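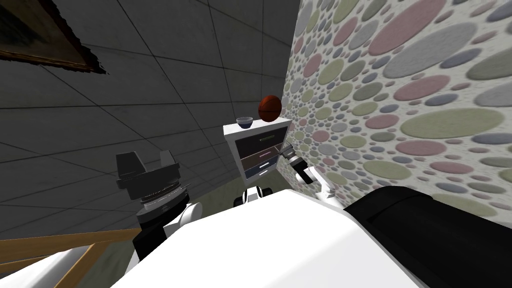
(Illustration) A two-armed robot, a rendered view with a gray tiled wall behind.

Home News River Stories Letters Contact

Search this site... Go

The Color of the Creek

Jul 8, 2020

My aunt called before breakfast to say the creek had gone orange, and because she had once called before breakfast to say the moon was too close, I finished my eggs first and then, feeling a little guilty about the eggs, drove out to Jindthorpe with the windows down.

Well, it was orange. It came under the Wojcik bridge the color of canned soup, sliding along as calmly as you please, and half the town was already leaning on the rail in slippers and work boots, talking in the low voices people use at a hospital. The old Arkon mine had been shut for 51 years, and most of us had stopped thinking of it as a place with anything left inside.

My aunt was down on the bank in my late uncle's waders, which came up nearly to her chin, filling a pickle jar.

"I'm keeping some," she said. "They'll tell us it was only pink." 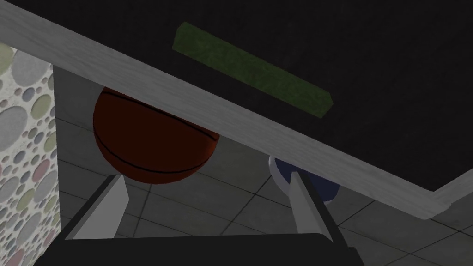 I helped her up, and we put the jar on the seat between us and drove to the Sodinetti farm, where the ducks were. She had raised 126 of them that spring (she would tell you the number whether you asked or not), and every one of them was standing in the yard with its back to the water, muttering. We ran a hose into the kiddie pool, then into the bathtub she'd been meaning to plant with mint, and then into anything else that would hold water, and it took us until well past noon, with a stop for sandwiches.

A man from the county came by around supper and asked whether he might have a look at the jar. She made him wipe his feet. By then the mud had settled into a soft rusty layer at the bottom, with an inch of clear water over it, and he held it up to the kitchen window for a long while without saying much.

"Can I take this with me?" he asked.

"You can take half," said my aunt, and went to find him a lid.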